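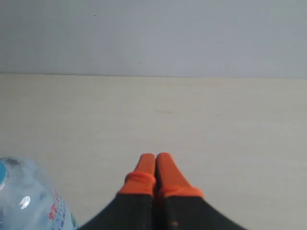
Bottle on the pale surface in front of the gray wall

Landlord wants the wall "returned to original color" but the paint is discontinued

Posted by Cyrill Reisinger, Aug 15, 2018

I rent a one-bedroom in Grindgate and my lease is up soon. When I moved in I put up two shelves and a coat rack in the front room. I have taken them down and filled the holes with spackle and sanded them. Now I have nine white spots on a light gray wall.

The management company says the paint is Waletti 541 in flat. I went to the paint store on Baxter and they told me Waletti stopped making that color. The man at the counter offered to match it if I bring in a sample. My lease says the walls have to be returned "in original color, normal wear excepted." My deposit is $3403 with the pet part included, so I would like to get this right the first time.

Can I touch up only the spots with a matched color, or do I have to paint the whole wall? The wall is 12 feet long with an 8 foot ceiling. Also, does anyone know if they can legally make me pay for a painter if the match is slightly off?

Gebhard Auer

I did maintenance for apartment buildings for a long time and painted a lot of gray walls. Touch-up works with flat paint more often than with any other finish, so you have a fair chance. But the wall has faded and collected dirt since it was painted, and a match to the old can color will be wrong even if the formula is right. You want a match to the wall as it is now.

Cut a piece out of the wall the size of a quarter or a little bigger, from a place that doesn't show. Behind the outlet cover is good. Turn off the breaker first. Score through the paper with a new utility blade and peel it off with the paint on it. Take that to the store in an envelope. Their machine needs a flat chip, and anything smaller than a quarter reads badly.

Prime the spackle before you paint. If you skip that, the spots will show up dull when the light comes from the side. Put the primer on only the spackle with a small brush. Then use a 4 inch roller with the same nap as the rest of the wall, almost dry, and roll out past the edge of each spot so there is no hard line. Let it dry overnight before you judge it. Wet gray paint looks lighter than it ends up in some brands and darker in others.

If you still see the spots, paint the wall corner to corner and stop there. You don't need to do the other three. Corners hide a small difference in color very well because the light hits each wall differently anyway. A gallon will give you two coats on that size of wall with plenty left. I would expect to pay $35 for decent flat.

Take dated photos when you are finished, with the lights on and also in daylight.

novotlow

just paint the whole wall, touch up never works. i tried it in my last place and they kept $125. didn't matter that i gave them the receipt for the paint

MarenInTheAttic

For the legal part, it depends on your state, so look up the security deposit law there. Many states require an itemized list of what was taken out and why. Ask management by email whether a store match is acceptable and keep what they write back. Mine said yes in one line and that was the end of it. Also ask when the place was last painted. If it was several years before you moved in, you may be able to argue that the paint was due to be redone and they shouldn't charge you the full cost.

Cyrill Reisinger

Thanks. I sent the email this morning and I will cut the sample from behind the outlet tonight. The lease doesn't say when it was painted, but there is a sticker from May inside the closet door with the painter's name and no year on it. I'll ask them about that too.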